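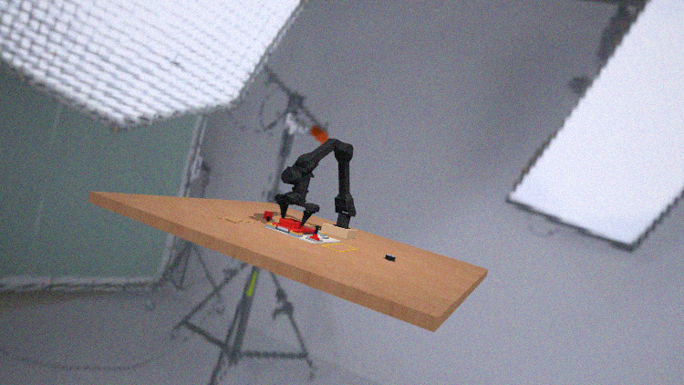

Ticket: sim examples, red block on white board, low keep rate
Raised by: Fouad Abou Zeid
Assigned: Mei Greenberg
Project: Brivholm
Status: open, waiting on rerun

9 Oct 2023

Fouad, 09:12
Batch of 50 from the weekend, only 18 got through the filter. Normally we lose a handful. Same arm, same board, same checker. Need this sorted before Olaia starts the next training run. Logs are in the shared folder under Hutchins.

Mei, 09:40
Looking. Did anyone change the room lighting? Older batches had the plain grey backdrop, these have the studio one.

Fouad, 09:44
Yes, studio backdrop went in on Friday, random pick per example. Arm base not moved. Table look is random as well, wood or the orangey one.

Mei, 10:25
Right, first thing ruled out. Turned the backdrop off and replayed 30 of the bad ones from saved joint positions. Same ones rejected. So not the room.

Second thing, the checker. It wants both fingertips level with the red part before the close command goes out. Printed the heights, they're fine. Left one slightly lower on a few but inside the limit. 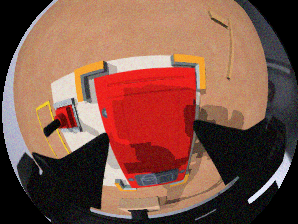
Third thing -- timing. Wrist view and the joint log don't agree. The picture is stamped 2 steps later than the joints, so the checker reads "closed" against a view where the fingers haven't finished. Then it bins the example. Gripper is doing nothing wrong as far as I can see.

Bernadette Kowalczyk, 10:51
Is that the wide lens setting? Changed the wrist camera to the wide one on Friday too, it renders slower. Sorry, should of put it in the notes.

Mei, 10:58
Would fit. Can you put the old lens back on one machine so we can compare?

Bernadette, 11:30
Done, on Gornemier. Stamps line up again there. Wide lens still late on the other one.

Fouad, 11:34
We want the wide lens though. Olaia asked for it, the narrow one loses the board corners when the arm is low.

Mei, 11:50
Keep it then. I'll make the recorder wait for the wrist picture before it writes the step. Slower, about a third slower by my guess, but the pairs will match.

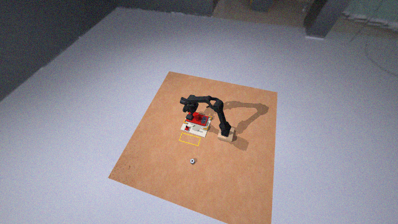
Also checked the overhead-ish side view while I was in there, stamps are good. Only the wrist one drifts. Leave the side view settings alone please.

Olaia Cantero, 12:15
What happens to the ones that passed? If the lag is in all of them I don't want them in the training set.

Mei, 12:20
It is in all of them. The ones that passed just closed slowly enough to get away with it. Pull the lot. Joint positions are fine so we can re-render form those, no need to drive the arm again.

Olaia, 12:22
Pulled. Folder renamed with _lag on the end, dont delete yet.

Mei, 14:05
Recorder change is in. Rerendering now on both machines. To do:
- Fouad to run the checker on the new set
- Bernadette to add lens to the settings printed at the top of each log
- ask Verna if the March examples used the wide lens at any point

Leaving open till Fouad's numbers are in.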